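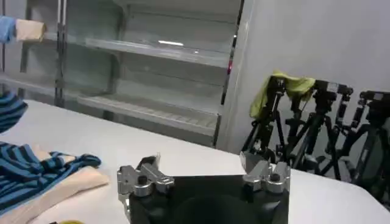 Fourth day with the Noltel trial kit and I still get to work early for it. I slept badly because I kept thinking about fingers, of all things. The ones that came on the kit are plain silver aluminum, bolted up in brackets at either end of the black gripper body, with that little screw cap on top of each, and they face each other across a gap like a pair of bookends. On the first morning I was sure they'd be useless on cloth. Then I had the arm hover over the white table with the blue-and-black striped stuff lying crumpled on the folded beige piece, the worst kind of start I could think of (soft on soft, stripes going every direction), and I spent a very happy hour moving the approach height up and down in tiny steps. I have four pages of notes on approach height alone. I love this job.

So, where things stand. The kit is the Ferrand, the two-arm version, and we have it in the Trevton lab on a trial until the end of January. It goes for 600 a month after that if we keep it, software and support included, and my part is to write down whether it's worth it for Holtance. Holtance is our garment handling project, which up to now has meant me, a spreadsheet and a lot of laundry. I'm supposed to be strict. I'll try, but I should put in writing that I grinned like a kid when both arms first came up to the home position together.

Good things first. Setup took one afternoon. The cables are labeled at both ends, bless them. The teaching mode is lovely: you guide the arms through a fold, it saves the run, and you can scrub through it on the laptop with the wrist view and the head view side by side. The wrist view is what sold me. Standing next to the table I think I know where the fabric is, and then I look at what the gripper sees and I'm wrong by a finger's width every time. You can also trim the start and end of a run without opening a separate program, and I used that all day.

We're at 252 saved runs as of tonight. The manual suggests 400 before you train anything you plan to trust, so there's a way to go, and I'd like most of the rest to begin from messy positions. Tidy starts are easy and they teach it very little.

Now the things I'd mark down. The gripper force setting has a slider with no units on it. None! You get a turtle at one end and a rabbit at the other, and I have been writing "turtle plus a bit" in my notes like a crazy person. The saved runs are named by the clock, so at five in the afternoon you're hunting for the good one from before lunch among a heap of numbers. The manual has a whole chapter on towels and half a page on sleeves. Cuffs and collars get one sentence, and the sentence is "adjust as needed."

After lunch I worked on the longer job with both arms, the one where the right gripper pinches high up near the middle and the left goes for the side edge. I've been trying different pinch points for it. Too close to the edge and you lift a corner and not much else, too far in and you gather a fistful. The stripes help me a great deal, by the way. When I look back at a run I can read the twist in the cloth straight off them, and a plain fabric would hide all that. I'm going to keep using stripes for the early runs and bring in plain colors later, and then we'll see how much the training leaned on them. 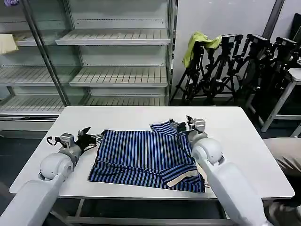 Someone on the Ferrand users' board wrote back to my question about sleeves this evening and said to stop trying to flatten them first: pinch the body, lift it a hand's height, let the sleeve hang and settle by itself, and only then go after the cuff. They also said the slider is logarithmic, so the whole useful range for clothing sits in the bottom quarter, and that they had asked Noltel for real units last spring and were told it was on the list.

That made my night! The bottom quarter remark explains so much. I'd been creeping up from the turtle in even steps and wondering why nothing changed and then everything did. I wrote back to say thanks and asked what they do about collars. No answer yet.

Tomorrow: redo the slider tests in smaller steps, low end only. Try the lift-and-hang on ten sleeves before touching anything else. Rename today's runs by hand while I still remember which were which. Email Noltel about the units, politely, and about the file names, a little less politely. Ask if the softer finger pads can be tried before the trial runs out or if they're a separate order.

Bed. It's past eleven and I've just caught myself folding a dish towel with two fingers of each hand.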